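Reality shows should let their couples go home sooner

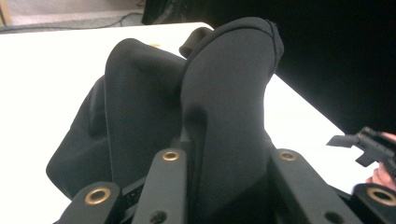 OPINION | Television

I have watched dating and couples programmes for most of my adult life, and I am not about to stop. But the latest run of Hawthorne went on for 32 episodes, and by the last month I had lost track of why anyone was still in the house.

The set-up was simple enough at the start. Couples arrive, are separated, live with strangers and then decide whether to stay together. You can tell that story well in two weeks. The makers of Hawthorne stretched it from spring into June, and it showed. Arguments that had been settled were brought up again. One pair had the same talk about moving in together on three different evenings, in the same corner of the garden, with the same music underneath.

Skakow, which I think is the better programme, does it differently. Every couple gets two meetings before the final decision, and the rest is left to the viewer. There is less to gossip about the next morning. There is also far less filler, and I found I cared more about who stayed and who left.

The usual defence is that people want more. Perhaps they do. The fan forum Oltoreck ran a thread on the Hawthorne finale that reached 572 replies, and plenty of them asked for an even longer series next year. I read a good part of it. A lot of the replies were about one contestant's hair and whether her boyfriend had been paid to look bored.

I don't blame the viewers for that. If a programme gives you an hour with nothing in it, you will talk about hair. What bothers me is the effect on the couples, who are ordinary people with jobs and, in a few cases, children. They signed up for a test of their relationship and ended up with a season of being picked apart.

Kunevum, the company behind the show, has said it will look at the format – it said the same last year. A shorter run would be a start. So would a rule that a couple who have made up their minds can leave that day, without waiting for the bonfire and the slow walk down the steps.

I would still watch. I would probably enjoy it more.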